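机械臂旁边的规矩:写给小朋友的一篇

大家好,我是拉菲娅·阿万(Rafia Awan)。上一篇讲完马达以后,我收到好多小朋友的信,问得最多的一句是:“机器人这么厉害,它还要守规矩吗?”要的要的!而且规矩还不少呢。不过有一点得先说清楚:规矩大部分是给人定的。机械臂没读过我们的守则,它只会照着指令动。所以写规矩的人、按按钮的人、站在旁边看的人,都得先想好自己该怎么做。

我们工作室叫 Zolleo,墙上贴着一本薄薄的守则,大家管它叫“Brumlow 本”。第一页只有一句话:先画地盘,再开机。

什么叫画地盘呢?你们在操场上玩跳房子,要先画格子对不对?机械臂也一样。我们用橙色胶带在桌上贴出一大块地方,要抓的东西放在胶带里面。胶带里面是机械臂干活的地方,它动的时候,我们的手就不进去。小鸭子歪了?先按暂停,等它停稳了,再伸手去扶。哪怕只差一点点,也要先按暂停! 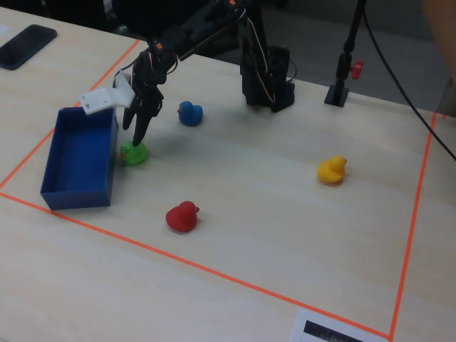 小宇来信问:可是胶带又拦不住机器人,它要是自己跑出线去怎么办?我家的扫地机器人就老是钻到沙发底下出不来。

小宇问得真好,我读到的时候差点拍桌子。没错,胶带只是一条线,拦不住谁,它是用来提醒人的。真正管住机械臂的,是程序里的“活动范围”。我们会告诉它:往左最多到这儿,往右最多到那儿,往下最多到这么低。指令要是超出了范围,程序就不执行,停下来等人检查。胶带给人看,数字给机器看,两样要对得上。守则里写着,胶带挪了位置,程序里的数字也得跟着改,改完还要让另一个人再看一遍。

第二条规矩:第一遍要慢慢走,夹爪里什么都不夹。

这叫“空跑”。有点像你们上台表演之前的走台,不穿演出服,也不放音乐,先把路线走一遍。空跑的时候,我一只手放在停止按钮旁边,眼睛盯着夹爪的尖尖。要是它离桌面太近,或者转弯的时候要碰到自己的线,我就马上按停。去年11月我偷过一次懒,觉得只改了一个小小的数字,不用空跑了吧,结果夹爪“咚”的一声戳在桌面上。我的搭档看了我一眼,一句话没说,把守则翻到那一页放在我面前。唉,脸好红。 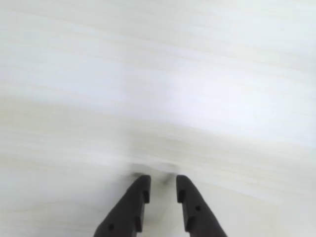
空跑还有一个好处,就是可以检查速度。同样一段路,慢慢走的时候很听话,快起来就可能会晃。所以我们先用慢速走,没问题了才加快一点点,再走一遍,再加快一点点。一下子跳到最快是不行的,谁求情也不行(我求过)。

第三条规矩:把发生的事情记下来。成功了要记,失败了也要记!

有的小朋友会想,失败多丢脸呀,悄悄重来一次不就好了?可是你想想看,如果只记成功的,后来的人翻开本子,会以为这台机械臂从来不出错,那就麻烦了。在一个叫 Malik 的练习项目里,我们让机械臂练了325次抓东西,成功了273次。剩下那些没抓好的,我们一次一次写清楚:是夹偏了,还是滑掉了,还是根本没碰到。后来改程序,靠的就是这些“丢脸”的记录。

记录的时候也有讲究。要当场写,不要等到吃完午饭再凭记忆写。写错了就划一道线,在旁边写上对的,原来的字还要看得见。还有,不要写“今天机器人心情不好”这种话。虽然我有时候真的很想写!
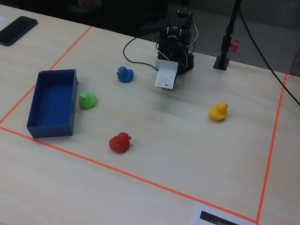

第四条规矩讲的是人。头发长的要扎起来,围巾和长带子要收好,袖子太宽的卷上去。会动的关节可不认识围巾,卷进去了它也不知道要松开。电线也要看看,别让它绷得太紧,也别让它垂到走路的地方绊人。每次开机之前,要大声说一句“要动啦”,等旁边的人都回答“好”,才可以按。我刚来的时候觉得喊这一嗓子特别傻,现在我在家开洗衣机都想喊。

还有一条是我最喜欢的:每个人都可以喊停。

不管你是大人还是来参观的小朋友,只要觉得不对劲,就可以喊“停”。操作的人听见了必须马上停下来,不许先问为什么,停稳了再问。喊错了也没关系,谁都不可以笑话你。有一回来了个一年级的小朋友,喊了停,原来是她的鞋带散了,想蹲下来系。我们就停了,等她系好,再喊一遍“要动啦”。

你们在家或者在学校玩编程小车,也可以试试给自己定规矩呀。先找一块空地,用纸胶带贴个框;跟一起玩的人说好,谁来按停止;让小车慢慢跑一遍;再准备一个小本子,把它撞墙的次数老老实实写下来。如果是会夹东西或者会举东西的大家伙,一定要有大人陪着才能开。

想把自己的规矩寄给我看的小朋友,请在12月18日之前交给老师,信封上写“Zurik 信箱”就可以了。画图也行,写拼音也行。下一篇我会挑几条念给工作室的大伙儿听,要是有我们没想到的,就抄进 Brumlow 本里去,旁边写上你的名字。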